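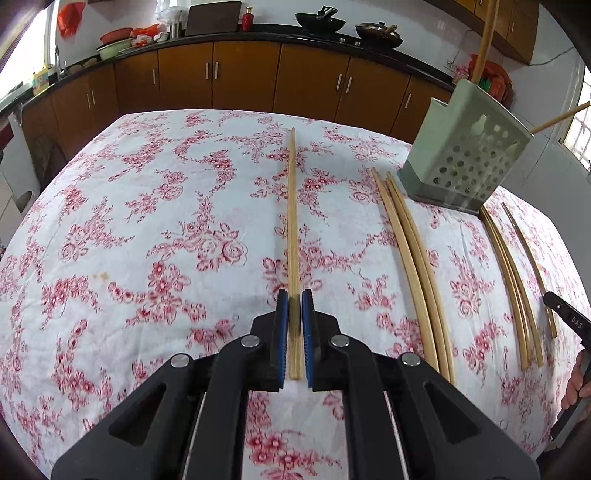

Keeping a gambling log sounds like homework, I know, but it's the one habit that has saved me real money at tax time. I started mine after a year of poker nights and slot trips when I couldn't tell my tax preparer what I'd won, let alone what I'd lost. You don't need an office for it, either. I do mine at a table with a rose-print cloth on it, same kind of flowery thing, red and pink all over, and the tan stain doesn't bother my spreadsheet one bit!

What you need: a notebook or a spreadsheet, an envelope for paper slips, and a few minutes after each session (while you still remember it).

Step 1. Make your columns. Mine are date, place, game, money in, money out, and result. I keep a separate page for each casino, so Lerodmont has one and my online account at Merkis has another.

Step 2. Write down every session, including the bad ones. Say I sit down at Lerodmont with $1,214 and leave with $648. That's a $566 loss and it gets its own line, even if I'd rather forget the whole evening.
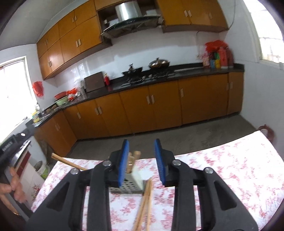 2 min read

Step 3. Save the backup. ATM slips, tickets, tournament receipts, any tax form the casino hands you. If you use a player's card, ask for the yearly win/loss statement too. Lerodmont mails mine, and Merkis has a download button buried in the account settings (keep scrolling, it's there).

Step 4. Don't net everything into one number. My first log just said "up $1,346 for the year" and my preparer sent it right back to me. She wanted the winning sessions added up in one total and the losing ones in another, so now I keep both running at the bottom of the sheet.

Step 5. Check your log against the statements before you file. I do this in March with a big coffee. If a number is off, look for a session you forgot to enter or a deposit you typed twice.

Rules on deducting losses vary by state and they do change, so ask a tax pro about your own situation before you send anything in.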